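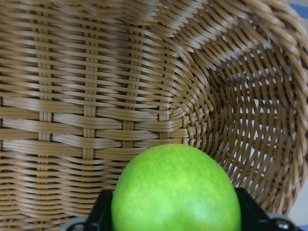

Blog > Garden and House > Moving

Search this blog Go

8 minute read

Packing up the house at Loltcombe

8 November 2019

We have been in the new place for long enough now that I can find the tin opener without thinking, so I thought I would write down how the move went. A couple of people asked, and I would like a record of it in case I am ever foolish enough to do it again.

The short version is that we moved 136 kilometres, from a three-bedroom weatherboard house at Loltcombe to a two-bedroom brick unit near my sister. It took us from June until the middle of spring to get ready and one long day to do. The getting ready was the hard part.

I had lived at Loltcombe for most of my adult life. When you stay somewhere that long you stop seeing what is in it. There was a cupboard in the hall that I would have told you held towels. It held four towels, a slide projector, a box of jar lids, my late mother's sewing patterns and the manual for a washing machine we got rid of before the kids left school. Every cupboard was like that to some degree.

Starting with the shed

Everyone says to start with the easy rooms. I started with the shed, because it was the room I was dreading and I wanted it finished before the wet weather. I would do the same again.

The shed had a Honda mower that ran and another mower that didn't, which I had kept for parts that fit neither. There were tins of paint for walls that had since been painted another colour. The council depot takes old paint on certain days only, so check before you load the car. I didn't, the first time, and drove home with all of it.

The garden tools I sorted by whether I had used them in the past year. The new place has a courtyard and a strip of dirt along the fence, so the big stuff went. I kept the secateurs, a hand fork, the good spade and a watering can. I also kept the chook feeder, although there are no chooks any more and won't be again. I can't defend it.

The paper

After the shed I did the paper, at the kitchen table, over most of a month. Bank statements, school reports, rates notices, Christmas cards, the lot. I looked up how long you need to hold tax records and threw out everything older than that, apart from the documents for the house itself, which the conveyancer wanted to see. She ended up using one page.

Cards and letters were slower. I read every one of them, and I don't know that I would recommend it. You sit down at nine in the morning and get up at lunch having moved one pile to another pile. In the end I kept a shoebox worth and let the rest go into the recycling. My daughter took photos of a few with her phone, mostly the ones with her own drawings in them.

Photographs I did not sort at all. They went in as they were, in their albums and envelopes, and they are now in the bottom of the wardrobe here waiting for winter.

What went to whom

I had assumed the kids would want the furniture. They didn't, and they were kind about it. My son took the desk. My daughter took the blue casserole dish and the piano stool, without the piano. The piano was the trouble. I advertised it for two hundred dollars, then for nothing, and then for nothing with help loading. It went eventually to Sota Ogura, who teaches at the primary school and had been looking for something for the music room. He came with a trailer and several brothers-in-law and they had it down the front steps in a quarter of an hour. I stood in the driveway longer than that after they had gone.

The dining table went to the op shop, along with most of the linen and a good many of the books. If you are giving books away, ring first. The op shop in town was full up and only wanted paperbacks in decent nick. The bigger one at Burkness took the hardbacks, but they were firm about encyclopaedias. There is no home for encyclopaedias. I put mine out for the recycling a few at a time so the bin could still be wheeled.

Baskets turned out to be easy to give away. I put a note on the community page about baskets, vases and spare pot plants, and they had all been collected from the verandah by teatime. The vases I will not miss. I would quite like one of the baskets back.

Choosing a removalist

I got quotes from 2 firms. One gave me a price over the phone without asking how many rooms, and I did not ring them back. The other was Prurkoter, who sent a man out to walk through the house with a clipboard. That was Toshio Kikuchi, and he was the same man who turned up on the day, which I thought was a point in their favour.

He opened every cupboard and looked under the house. He asked about the width of the gate at the other end and whether there were steps. I didn't know the answer about the gate, so my sister went out with a tape measure while we were on the phone to her. It was wide enough for the fridge with the doors off and not otherwise.

The quote came to $1,302 including insurance, and that is what I paid. I packed the boxes myself to keep it down. If I had let them pack the kitchen it would have been a good bit more, and I think now it might have been worth it. I broke a gravy boat and the lid of the teapot, both of them while wrapping and neither on the truck.

Some things I learned about boxes

Small boxes for books. Everybody tells you this and I still filled a tea chest with cookbooks and had to unpack it again because I couldn't shift it off the bedroom floor.

Write on the side of the box as well as the top. Once they are stacked you can't see the tops. I wrote the room and one or two things inside, so "kitchen, saucepans, big bowl". The ones where I got tired and wrote "misc" are the ones still taped shut in the spare room.

Use the doonas and towels for padding. You have to move them anyway. I wrapped the lamps in pillowcases and put jumpers around the clock.

Keep one bag with you in the car. Mine had the kettle, two mugs, tea, a packet of biscuits, tablets, phone charger, toilet paper, a torch, scissors and clean sheets for the bed. I used every item in it before seven o'clock that night. The milk I forgot, and my sister brought it over.

The day

The truck came at half past seven. It was fine and a bit windy. I had stripped the bed and defrosted the freezer the day before, and eaten some peculiar meals leading up to that — the last of them was fish fingers and broad beans.

They were loaded by eleven. I swept each room as it emptied and shut the door on it, which helped. There were marks on the carpet where the wardrobe had stood and the carpet under it was a colour I had forgotten about. I took the pencil marks off the laundry door frame with my phone. I had thought about taking the timber itself, but the door frame belonged to the new people by then, and they have small children of their own.

I left them a page of notes on the bench. Bin night, which tap sticks, the trick with the back window, where the septic lid is, and that the lemon tree wants feeding in late winter. I left the number of the man who does the gutters.

Then I drove down behind the truck, or meant to. I lost it at the roadworks and got there first.

Unloading was quicker than loading. The bed went together with one bolt missing and I slept on it anyway. The couch is too big. I had measured it and I had measured the room, and it does fit, but you have to go sideways to get to the balcony door. I will put up with it until Christmas and then see.

Since then

I changed my address with the bank, the electoral roll, the chemist, the library and the car registration in the first week, and paid for the mail to be redirected. Things still turn up that I would never have thought of. The seed catalogue. The dentist's reminder. A raffle.

The strip of dirt along the fence is clay with builder's rubble in it. I have dug in some compost and put in parsley, silverbeet and a row of beans, and the snails have had the beans. My neighbour on the left-hand side says to use crushed eggshell and the one on the right says it doesn't work. I have started saving the shells.

I still have the misc boxes to do. There are seven pillowcases unaccounted for and I expect they are in there with the lamps.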